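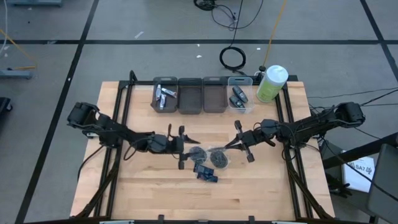
Two round mesh pads in a clear bag on the wooden tabletop.

Hegarty Clothing Collection: progress report, April
Prepared by Tadhg Lenihan for the Flanumer Fund

Work done in this period

We have now listed 186 garments from the Hegarty gift. Most are women's day dresses and coats from the late 1950s to the early 1970s, with a smaller group of evening wear. Each entry gives the maker's label where there is one, the fabric, the fastenings, the measurements and any repairs. Sizes on the labels have been copied as printed, but we go by the tape measure. A dress marked 14 can be closer to a present-day 10, and visitors trying on the reproductions will need to know that.

Savvas Stergiou has finished paper patterns for three of the shift dresses and the short boxy jacket. The jacket took longer than planned. The collar had been recut at some point and he had to work out the earlier shape from the seam allowance.

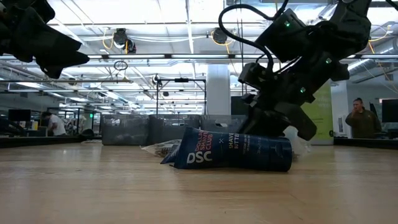 The evening sewing class has filled all 12 places and there is a waiting list. Students are making the sleeveless shift first, in plain cotton, and will move on to a lined version in wool. Two people dropped out early on and their places were taken from the list.

Delays

The wool crepe ordered from Idico came in the wrong weight and went back. The replacement has been promised for next month. Until then the lined version is on hold and the class is practising zips and darts on offcuts.
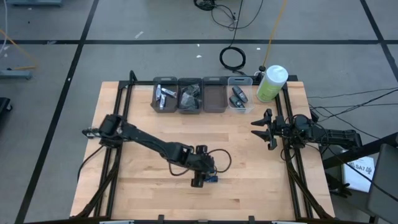
We also found moth in one box of coats. The whole box, 18 pieces in all, has been frozen and brushed down, and we have moved the remaining woollens to sealed storage. One camel coat is too badly damaged to show.

Spending

Costs are within budget except for hangers and acid-free tissue, where we underestimated. We ask to move the unspent travel money to that line. The Rilladix catalogue licence has been paid for the year.

Next period

Finish the hats and gloves, photograph the evening dresses, and agree the display dates with the library.
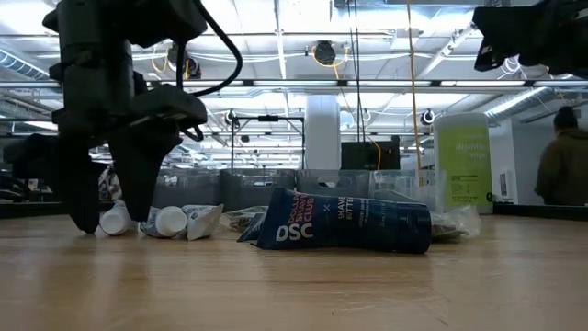 Dollar Shave Club shave butter, with a clear plastic bag behind.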